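Clothes for the body I have

I am an adult woman and I am 134 centimeters tall. When I walk into a shop, the seller looks kindly at me and sends me to the children's floor. There I can find trousers that close, but they have a cartoon cat on the pocket. I work in a bank. I cannot advise people on their mortgage with a cat on my pocket.

My opinion is simple: making clothes for short-statured adults is ordinary business, and the shops should treat it so. Last March I counted what the web store Stollari offers. It had 1134 dresses, and 11 of them were marked "petite." I ordered one for 89 dollars. The sleeves covered my hands completely, because "petite" there means a tall pattern with a shorter hem.

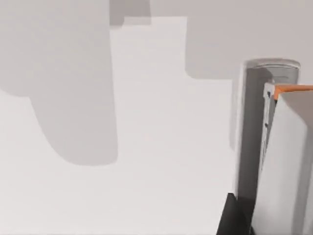 Gray shadows on a pale surface, computer rendering.

A small label, Womance, does it better. They cut the shoulder, the arm and the leg separately — this is the whole secret, as any tailor in my town of Jerberg could tell them. I paid more, and I did not need to pay the tailor after.

Some people answer me that the market is too small. Our association has nearly 4000 members, and all of us get dressed in the morning. We also go to weddings and job interviews. I would like to buy a winter coat this year on the same floor as my sister, and try it on while she waits outside the curtain and complains about the price.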